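Purken Arm Station, Set-up and Service Guide
Section 7: Grip Slip and Dropped Items
Revision 2021-04-28

7.1 When to use this section

Use this section if the arm has dropped an item, if an item has turned in the gripper during a move, or if the controller shows fault 39 (finger position lost under load). Stations with the Motormont wrist and stations with the older Ngau wrist are both covered. Where the steps differ, the difference is noted.

Fault 39 does not clear itself. Restarting the controller removes the message from the screen but leaves the finger offset wrong, and the next grip will close short. Stations that were restarted in this way have dropped items on the first or second cycle afterward.

CAUTION: A gripper in fault 39 may still be holding its item. The fingers can open without warning when power returns. Keep hands and face out from under the gripper until step 5 is complete.

7.2 Making the station safe

1. Press the stop button on the controller. Do not use the pause key. Pause leaves the joint motors live.

2. Wait until the status light is solid amber. If it is still blinking after 11 seconds, switch off at the wall and call service.

3. If the gripper is holding an item, place a folded cloth or foam pad under it.

4. Turn the manual release on the wrist a quarter turn counterclockwise. On the Ngau wrist the release is under the rubber cap and needs the short hex key.

5. Support the item with one hand from the side and open the fingers with the other. Remove the item.

6. Pick up anything that has fallen inside the work area. Check under the arm base.

CAUTION: Do not pull on an item to free it. The finger pads are glued on and will tear before the fingers move.

7.3 Checking the finger pads

1. Wipe both pads with a dry lint-free cloth. Do not use alcohol or glass cleaner.

2. Look for shine, cuts, or a lifted edge. Replace both pads if either one is damaged. The part is sold as the Rernus pad set and comes with a fresh adhesive strip.

3. After fitting new pads, leave the fingers closed on the spacer block overnight.

Note: Pads should be replaced every 3,000 grips even if they look good. The grip counter is on the Service page and must be reset by hand.

7.4 Resetting the finger offset

1. Remove the spacer block and close the manual release.

2. Power up with the work area clear.

3. Open Service, then Gripper, then Home Fingers. The fingers close fully, open fully, and close again.

4. Read the offset value. It should be below 200. A higher value means a pad is seated unevenly. Go back to 7.3.

5. Press Save. If you leave the page without saving, the old offset is kept and fault 39 will return.

7.5 Test hang

Most slips happen at the moment the item touches something fixed, so an open-air lift is not a sufficient test. Run the cup and peg routine at slow speed. Use a lightweight plastic cup. Do not use glass or ceramic until the routine has passed.

1. Set the mug tree on its mark and check that it does not rock.

2. Start the routine and keep one hand near the stop button.

3. Watch the cup as its rim comes up to the peg. The cup should keep its angle in the fingers.
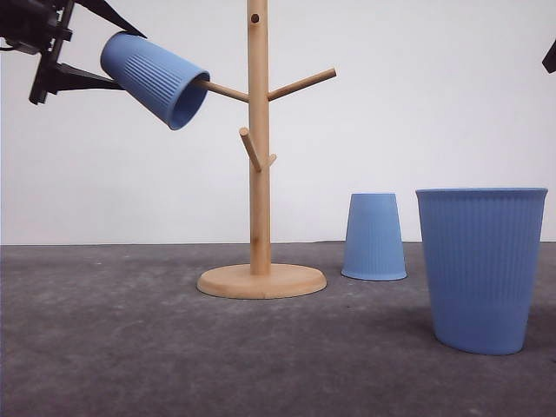 Reader comment, Section 7.5: We passed this test three times and still got fault 39 the same afternoon. The cause was the tree. Its mark had been taped down again a finger's width too far left, and the arm was pushing against the peg on every hang. Please tell people to check the mark against the template before they go back to the pads.

Reply from Purken support: Agreed. A template check will be added as a new step 1 in the next revision. Until then, lay the template down before every test hang.

4. If the cup turns or drops, press stop and repeat 7.3 and 7.4.

5. If it fails a second time, take the station out of use and report the grip count, the offset value, and the wrist type to service.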